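Ziten open day: questions we were asked afterwards

Is it worth going?
If you already follow this sort of thing, yes. If you expect to be amazed, perhaps save the bus fare. We went on the Sunday, along with around 70 other people, and stayed most of the afternoon.

Who runs it?
Ziten, in the old Forkley works. Brorow supplies the software and had a stand by the door, where the word "effortless" was used rather a lot.

What do you get to see?
One bench, mainly, with white robot arms behind it and a member of staff talking over the top. The talk is better than the leaflet — ask for the longer version.

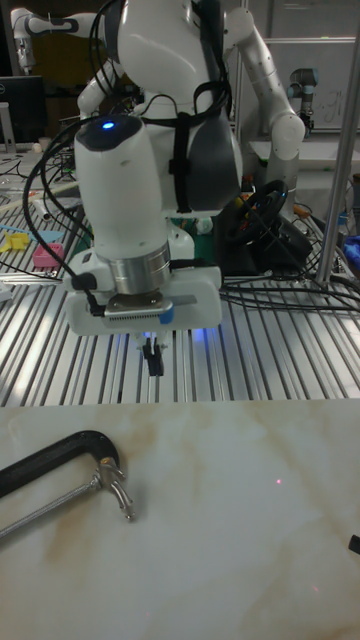

At the marble-patterned table, Ziten's main bench.
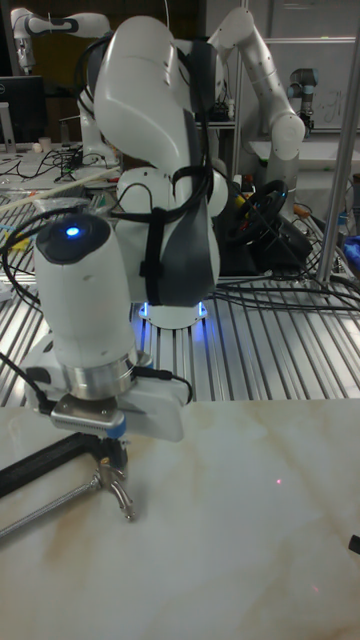
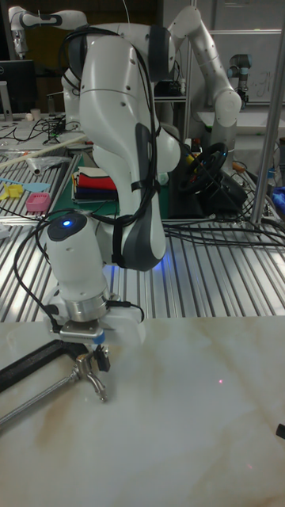 Can the robots do a real job yet?
We came to find out and left unsure. The leaflet claims 3000 practice runs and a success rate close to 100 per cent, but it doesn't say what counted as a success, or who was counting. Picking things up from a table tells you little about a crowded workshop, and even at the open day the arms had thick black cables strapped along them, which I would not want near a busy walkway. When we asked how often a person has to step in, we were told it "depends on the task".

Can you ask technical questions?
Yes, and the Ziten staff answer them more plainly than Brorow's do. Bring your own list.

Is there a price?
Not one they would give us. Özkan, the dealer, will quote on request, and only after a site visit.

Is it suitable for children?
Older ones. There is a lot of standing and the talk runs long.

When is the next one?
November, according to the notice at the desk. Booking is through Ziten.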